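The Last Bus to Kullanthorpe

Missed the 37 by the length of a bus shelter. Dace Hunt ran after it anyway, one shoe flapping, waving her letter at the back window like that ever stopped anybody.

Next one in January, said the man on the bench.

She laughed. He didn't.

Winter timetable, he said. Valdis Vanags, he said, and put out a hand, glove with no fingertips. He'd been up to see his brother-in-law and was walking back. Nine miles. She could come if she didn't talk too much.

She talked the whole way. The letter mostly. Her aunt's house, three rooms and a yard, left to her and to a cousin she'd never met, Aivar Mets, and whoever got to the solicitor's by five had first say. Was that even legal? Valdis thought probaly not. Sleet by the second mile. Then a van, going the wrong way, that wouldn't stop either.

Half four. Lights down in the valley. She'd last been here at six years old, all she had was the kitchen – steam, the radio, her aunt slapping her hand away from the fruit.
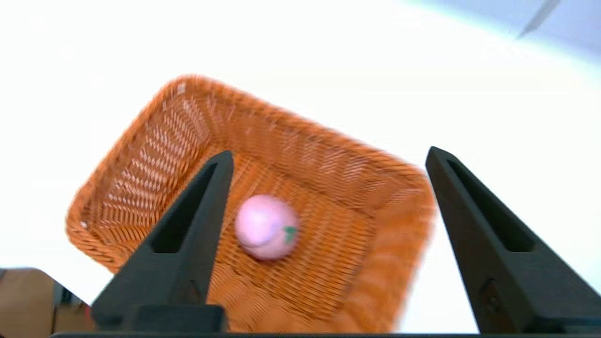

The basket, with one pink thing in it.

They cut across the allotments. Valdis knew a gate. The gate was locked. He knew a wall then, and went over it badly, swearing, and she went over after him and tore the letter in half.

Ten to five. Ran. High street, chemist, the Paju with its chairs up. Solicitor's door, brass plate, a bell that didn't work so she banged.

A man was already on the step. Wet hair, suitcase, her aunt's chin exactly.

You're Aivar, she said.

You're late, he said. So am I. They shut at four.

She sat down on the step. Couldn't get her breath. He moved the suitcase so she'd have room, and after a bit held out half a cheese sandwich, and she took it.

Do you want the house, he said.

No idea. Do you?

I wanted to see the kitchen again, he said. She used to hit me with a spoon.

Valdis had gone on up the road by then without a goodby, and the sleet was turnng to proper snow. Dace felt in her coat for the key.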